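Features > Home & Kitchen > Storage

Home Features Kitchen Workshop Archive Subscribe

Last updated 7th October

The silicone pastry mat is sold for rolling dough, and most of the testing published about it concerns dough. Less has been written about its second use, as a cover for the sorting table in a room that also serves as storage. Over 17 days we used mats from two suppliers, Hartley and Puvach, for that job.

The measure was simple. Each day's loose items were brought to the mat, grouped by type and either boxed or thrown out. Paper cups were the hardest category. They roll in an arc, they nest only with their own size, and a crushed rim stops them from nesting at all.

The Hartley mat gripped the table better. The Puvach mat was easier to wipe and lay flat after two days – the Hartley still curled at one corner in the second week. Neither stained. Boxes came from Cliven, whose smaller carton takes two sleeves of cups upright.

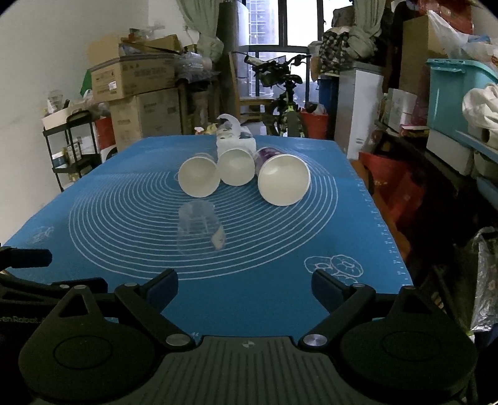
Paper cups on their sides on a blue mat with printed circles.
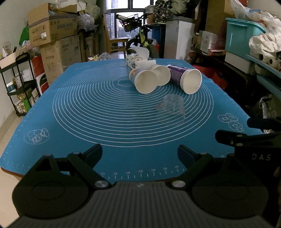 Printed guides are the feature most buyers ignore. The rings are meant for pie crusts, and a cook who buys dough ready-made has no need of them. For sorting they give a quick check of diameter: stand a cup on the rings and its base can be compared with the next one. The ruler scale along the edge of the mat does the same for carton widths. Jana, the plain mat we tried last, has neither, and sorting on it took longer.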